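Zakcombe Opens a Sorting Bench for Tape Ends and Small Printed Parts

New drop-in space at the Tollemar building gives leftover craft and workshop supplies a second round
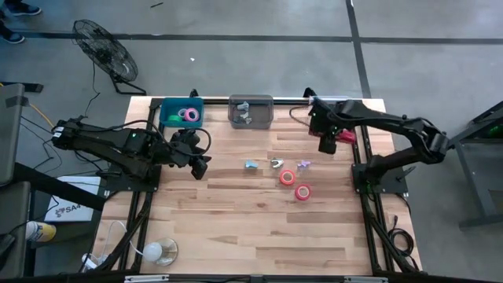 Rolls of tape and small printed parts on the butcher-block table, with two storage bins along the far edge.

ZAKCOMBE, October – The Heffernan Reuse Room opens its new sorting bench this month on the ground floor of the Tollemar building, and we couldn't be happier to see it in place! The bench is for all the little things that pile up in school cupboards and home workshops: half-used rolls of tape, 3D-printed pieces left over from a project, brackets, clips and spare bits that are too good to throw out and too small for anyone to want to sort.

The method is simple. Everything goes out on the wood first, where it can be seen. Tape goes into one bin and printed parts into another, and whatever is left on the table at the end gets a second look. Colors are kept together when there's enough of one color to bother with (red and green tape go fastest, teachers love them).

A spring trial in Pustard brought in 284 rolls of tape and around 400 printed parts. Supplies from that trial went out to 44 classrooms and clubs, mostly in shoebox-sized kits packed the same afternoon they were sorted. Pustard will keep its own collection point at the library, and boxes dropped off there will now come over to Zakcombe for sorting.

The room is open from 3 p.m. to 7 p.m. on weekdays. Bring supplies in any box or bag, mixed up is fine. We take paper tape, masking tape, colored tape of any width, and printed parts small enough to fit in one hand. Please leave glue, paint and batteries at home.

Groups that would like a kit can fill out a card at the front desk. Tell us what you're making and how many people are making it, and let us know if you need particular colors. Kits are free, and we'd love to get the empty bins back so we can fill them again!

Contact: Heffernan Reuse Room, front desk, Tollemar building, Zakcombe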